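# Kulley gecko

The **Kulley gecko** is a small nocturnal lizard found on the dry slopes above the Kulley River. It lives in rock cracks and under loose bark, and it is rarely seen in daylight. The species was first described by Eskil Tangen, who collected it near the village of Clindlow.

## Appearance

Adults are gray-brown with a pale stripe that starts behind each eye and fades near the hips. The tail is thick at the base and stores fat. Like most geckos, the animal has no movable eyelids and cleans its eyes with its tongue. Young ones have a banded tail, and the bands fade as they grow.

## Habitat and range

The gecko lives between the river and the Backlund Ridge, at heights of up to 2,264 feet. It prefers south-facing rock with some brush nearby. A separate group lives in the Jadia Hills, and Ibsa Kahsay has argued that it should be treated as a subspecies. Keir Yule disagreed, pointing out that the scale patterns of the two groups overlap.

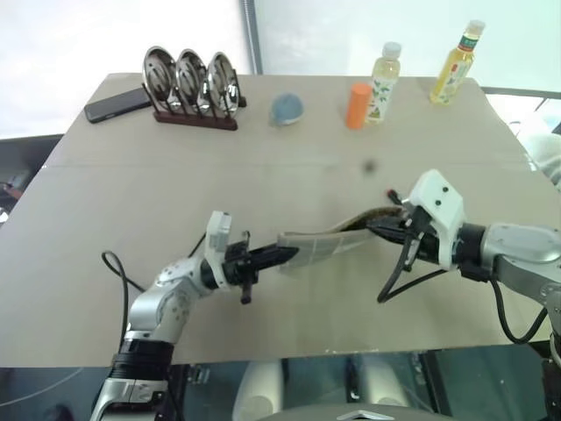 ## Diet

Moths, crickets, and small beetles make up most of the diet. Spiders are eaten when insects are scarce. The gecko waits near the mouth of its crack and rarely goes far to feed. In winter it may go for weeks without eating and lives off the fat in its tail.

## Reproduction

Mating takes place in late spring. The female lays two hard-shelled eggs in a crack, often one used by other females as well. Thabiso Matlala recorded 32 eggs in a single shared site. The young hatch in July and receive no care from the parents.

## Voice

Males give a short series of clicks after dark, mostly on warm nights. Both sexes squeak when grabbed.

## Threats

House cats and the removal of flat stones for garden use are the main threats. A survey led by Britt-Marie Myklebust found 200 adults on the ridge. Collecting the species for the pet trade requires a permit.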